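Speaker notes – river safety evening, Brorkell village hall

14 shares · 6 comments

Right, hello everyone, and thanks for coming out. If you're at the back and can't hear me, wave. I've got twenty minutes before Magdolna Medve takes over with the throw lines, so I'll crack on.

Start with the May callout. A dog walker rang in just after six in the morning to say there was a kayak upside down against the weir at Uvden, with nobody near it. That was all we had. No name, no car that looked out of place, no one reported missing. By seven we had two boats on the water and people walking both banks down to the Huanca footbridge.

(Pause here. Ask who has ever left a boat tied up overnight. There'll be hands.)

We searched all morning. Sanne Postma ran the bank teams and I was in the second boat, mostly being told off for leaning. Just before noon a man rang to say he thought it might be his kayak, gone from his garden in the night when the water came up. He was at home eating toast. I've never been so pleased to hear about anyone's toast!

So, first thing to take home: put your name and phone number on your boat. Inside the hull, waterproof pen, tape over the top. One phone call would have settled it by quarter past six.
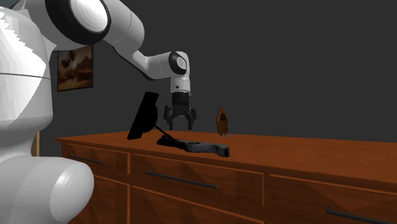

Second thing is what we call the shore plan, and it's dull and I make no apology. Before you go out, write down where you're putting in, where you're getting out and when you'll be home. Then leave it where somebody will find it. Think of a long reddish-brown wooden dresser like that one, with a plain grey wall behind it – stick the note on top, by itself, and whoever comes in looking for you will see it. Don't text it to yourself (people do) and don't leave it in the car.

Bit of history, keep it short. The Uvden club started in 1949 with one borrowed rowing boat, and the logbook from that first year is still in our cupboard. Themis Balaskas has been typing it all up. He's got as far as 647 entries and says the handwriting gets worse every winter.

Then cold water. Mention Kyu-ri Sun's session at the Wondum pool, where you go in fully dressed and learn to float on your back before you try to swim. I did it and squealed like a kettle. There are still places, and Olga Carretero has the list by the tea urn.

Last bit, calling for help. If you see an empty boat, ring 999 and ask for the police or the fire service, and say which bank you're standing on. Stay put if it's safe. Don't go in after it.

Questions, then over to Magdolna. Remember to give the hall keys back to Sanne.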